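Home Storage > Garage & Workshop > Wall Shelving

Brorix Wall Shelf, 80 cm, by Prollano

I have sold shelving long enough to distrust the word "heavy-duty," and Prollano uses it four times on the carton. So this page goes by what we found when we hung one in the back of the shop, and you can compare that with whatever the carton promises.

The Brorix is a single steel shelf with two folded brackets. It is 80 cm wide. Prollano rates it at 45 kg, which I would believe on a brick wall with good anchors and would not believe on drywall, whatever the leaflet says about the plastic plugs in the bag. Throw those plugs out. Buy proper ones for your wall and find the studs if you have studs.
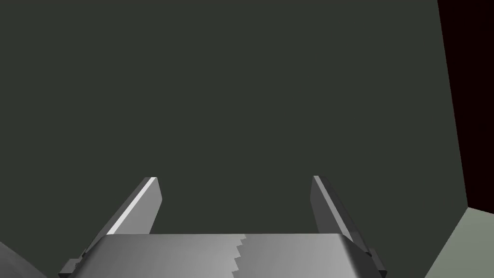 The finish is a powder coat, sold as "scratch-proof." Ours had a scratch by the second week, from a paint can. It's a decent coat all the same and has not flaked, even near the sink where it gets splashed. You can have it in gray or white. The white shows every greasy thumbprint, and I can't see why anyone would pick it for a garage, but it outsells the gray.

Assembly is listed as "tool-free." The brackets do clip into the shelf without tools. Getting the brackets onto the wall takes a drill, a level and a pencil, same as any other shelf ever made. Allow 44 minutes if you are careful – that was our time, including a trip back for a longer bit. 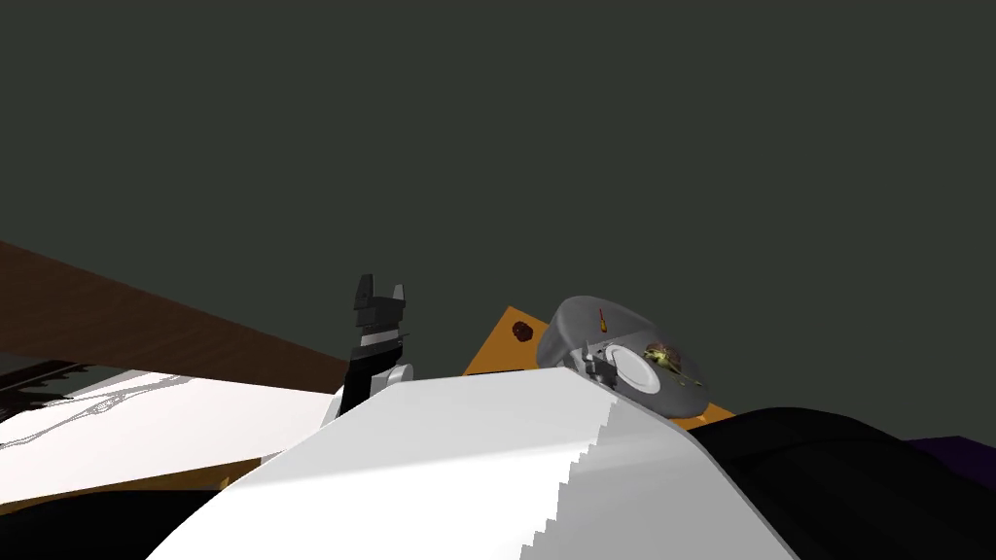 White robot body panel, dark gripper and gray container. Brackets sold with the shelf.

Zultholm makes a shelf that looks nearly the same and costs less. The steel is thinner and you can feel it bow when you lean on the middle. Michiels makes one that costs a good deal more, and apart from a rolled front edge I can't tell you what the extra money buys. The rolled edge is nice on the knuckles.

What I don't like: the bracket holes are spaced in a way that matches no other brand, so if you are replacing an old shelf you will be drilling again. Prollano told us in June that an adapter plate was coming. I would not wait for it.

Warranty is 2 years and covers the coating and the welds. It does not cover "improper loading," and the leaflet never says what that means. Keep your receipt.

Sold singly. Screws included, and they're fine. Returns accepted on unhung shelves only, with all the hardware in the bag.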